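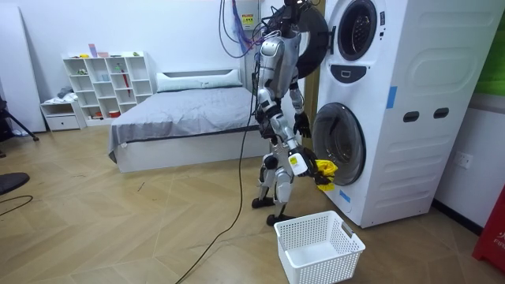

Farzana Haque

The Bepari 54 is a headset for players who sit in long team matches and must hear every call. It was the headset on the stage tables at the Neltport Open in August, when the event came back with a crowd after two online seasons.

The ear pads are cloth and come off for washing by hand. The cable is 2 meters long and has a mute switch on it -- please check this switch first if your team cannot hear you.

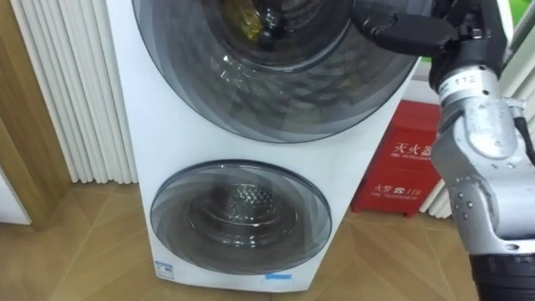
The microphone can be worn on the left or the right side. Consoles need the small adapter, sold separately. Price for one headset is $70, and teams who order a full set can write to Janaka Cassim at our Dotport shop for delivery times.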